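Zemgate cell, maintenance meeting -- minutes

Start 9:40. Minutes of the previous meeting accepted with no changes.

1. Right gripper
Fingers replaced at 1,475 operating hours. Open position re-zeroed in the Purkix utility. Old fingers kept for wear measurement.

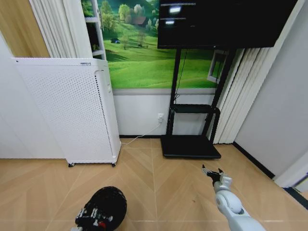

Right arm, gripper open, facing the base of the display stand.

2. Left gripper
Grip force on round objects still drifts after warm-up. Agreed to lower the limit to 40 N and log every grasp until the next meeting. Error 302 to be reported to Wunau with the joint log attached.

3. Floor area
Display stand and air purifier stay where they are -- the reach limits were set with both in place. Purifier cord to be rerouted along the baseboard.

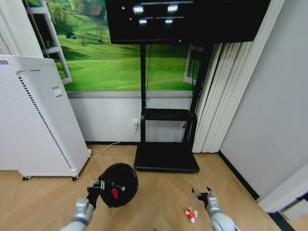

Limits to be checked again after any change to the arm mounts, left side first.

4. Spares
Vītola quote for two wrist seals still open. Carried over.

Closed 10:25.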